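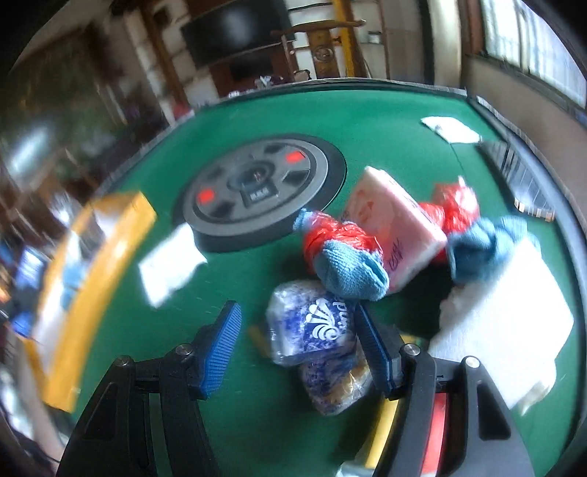

Tissue packs and knitwear sought for winter parcels

January 20, 2025

The Rengifo Centre has resumed the sorting of donated goods for its winter parcels. Tissue packs, knitted items and small wrapped goods are being accepted at the Trerkitz Road entrance until the end of the month.

The centre distributed 700 parcels in November and intends to prepare a further 1,000. Packets should be unopened - knitted items should be clean and free of pins.

Related
Vosov library extends opening hours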